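Manager keeps moving deadlines and my team blames me. How do I raise it?

Posted in Workplace and Careers > Getting on with people at work
Asked by Sarla Grewal, 11th December
Viewed 376 times

I lead a small team of 7 at the Gundale office of a parts supplier. My own manager agrees dates with me, then changes them after talking to sales, and I usually find out from a copied-in email. It has been going on since May. My team now think I either knew and kept it from them or didn't stand up for them. One of them said as much in front of everyone.

I don't want a row with my manager. We have worked together for years and he has been good to me in other ways. But two people have asked about transferring to Gatodbridge and I would be sorry to lose either. I have hinted a few times and got nowhere. Do I put it in writing, ask for a meeting, or go to HR? And what do I say to the team in the meantime?

Ramesh Tripathi

Ask for a meeting. Don't start in writing, as he will read it as the first step of a complaint and answer it that way. Keep it short, 25 minutes at most, and tell him beforehand what it is about so he isn't caught off guard. "I'd like to talk about how date changes reach my team" is enough.

Take two recent cases with you. More than that and it becomes a list of everything he has done wrong. For each one, say what was agreed, when it changed, how you heard and what it cost in work time. Leave out what you think his reasons were. You may be wrong about them, and he will argue about that part and ignore the rest.
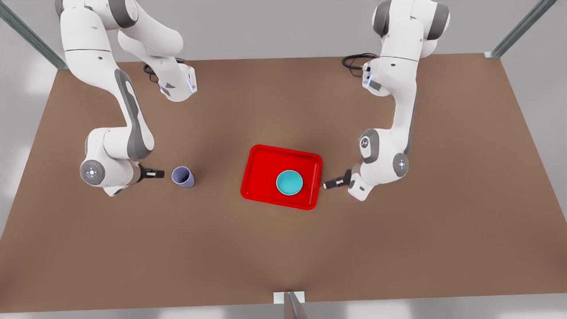

Picture: Careo image library

Then ask for one thing. I would ask that he rings you before he confirms any new date to sales. He may say he hasn't got time. If so, ask what he could manage, then stop talking and let him answer. I used to fill the silence by backing down, and went home with the same problem I came in with.

Afterwards send a two-line email saying what you agreed. That isn't a complaint, just a note for both of you. Put a date in the diary to look at it again in a month.

HR can wait. If you go there first he will want to know why you didn't come to him, and it's a fair thing to ask.

As for your team, tell them you heard about the changes late as well and that you are taking it up. Don't run him down to them. If you should have pushed back sooner, say so once and leave it there. I'd speak separately to the person who had a go at you in front of the others. It was badly done, but they may have been saying what the rest were thinking.

Vivek Thakur

Had the same at Dhillon. Left in the end. Some managers don't change and you can waste years on it.

Joonas Keskinen

I agree with most of what Ramesh says, but I would find out first what sales are being told. In my last job the dates moved because a customer had been promised something before anyone spoke to us, and my manager was as annoyed as I was. He was passing on bad news by email and hoping it would go away. If that is the case with yours, the talk is a lot easier, because the two of you can go to sales together.

Also pick your time. Not the afternoon a date has just been moved. Give it up to a couple of days so you can say it calmly, but don't let it slip to the next month.

On the transfers, talk to both people now. Ask what would make them stay. You might not be able to give it to them, but they will at least have been asked.

Sarla Grewal

Thanks all. I have asked him for a meeting and told him what it's about. Joonas, I hadn't thought about sales, so I will ask him that before I bring up the two examples. Will post again once we've spoken.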